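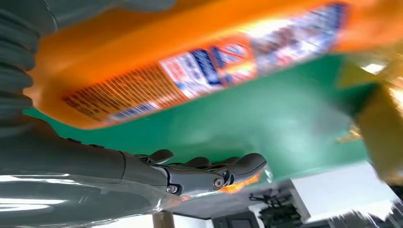

Wrist view, robot hand, under the orange bottle.

The Handover
Last updated: Mar 1, 2023

The fault report was one line long. Right hand did not release. Flor Muñoz had written it herself, in September, and had not liked how small it looked on the page.

The Pumilar had been passing orange bottles from its right hand to its left for 20 runs without trouble. On the next run the left hand opened, palm ready, and the right hand kept hold. The controller said the fingers were open. The grip went on tightening until the cap gave and detergent went over the mat, the carpet and Flor's shoes.

She pressed the stop. The arms stayed up and the hand stayed shut.

"Did you touch it?" Darius Rimkutė asked from the laptop.

"No."

"Don't."

She had been about to. Her hand was already out, halfway to the thumb. She put it in her pocket and went to find some paper towels.
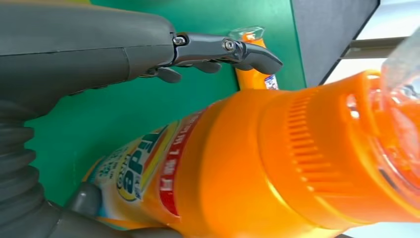
Second Week

Dambrauskienė, who ran the Illmont office, wanted to know if the thing was safe. Darius told her it was safe if you stood back from it. She asked him how far, and he went and got some tape.

They swapped the finger drive and cleaned everything twice. Then they started again with new bottles, slowly, Darius typing and Flor with her thumb on the stop. It was dull work. The log filled up with passes. By the time it reached 400 they had started talking about lunch during the runs, and Flor had moved her chair nearer the heater.

Run 27 of the next batch was the one. The log said open. Flor looked at the fingers and they were closed.

She pressed the stop at once, and the bottle held.

"It's the same," she said.

"It can't be. That's a new drive."

"Then it wasn't the drive."

Darius stopped typing and scrolled back a long way.
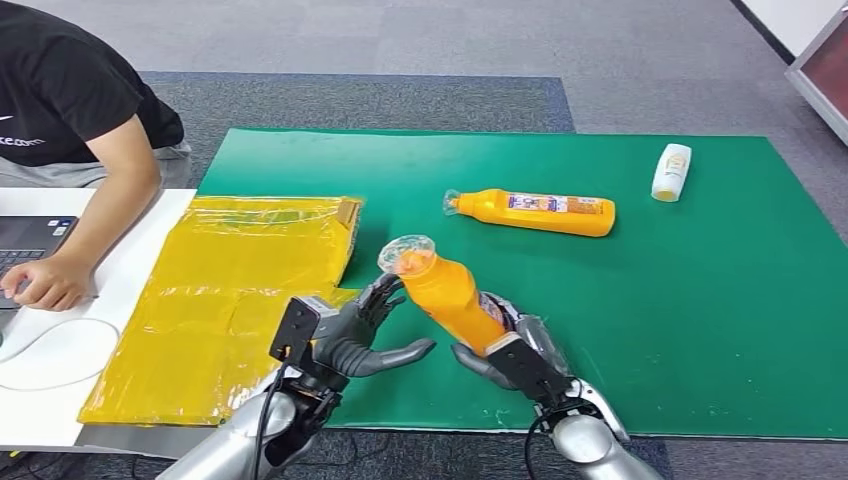

He read for most of the afternoon. The controller had been reporting what it had told the hand to do, and when the real reading dropped out it filled the gap with the order. Open meant only that somebody had asked for open.

"How long has it been like that?" Flor asked.

"Since Hillton. Before we had it."

She thought of the first day, and her hand halfway to the thumb. Then she pulled the report back up and started adding lines to it.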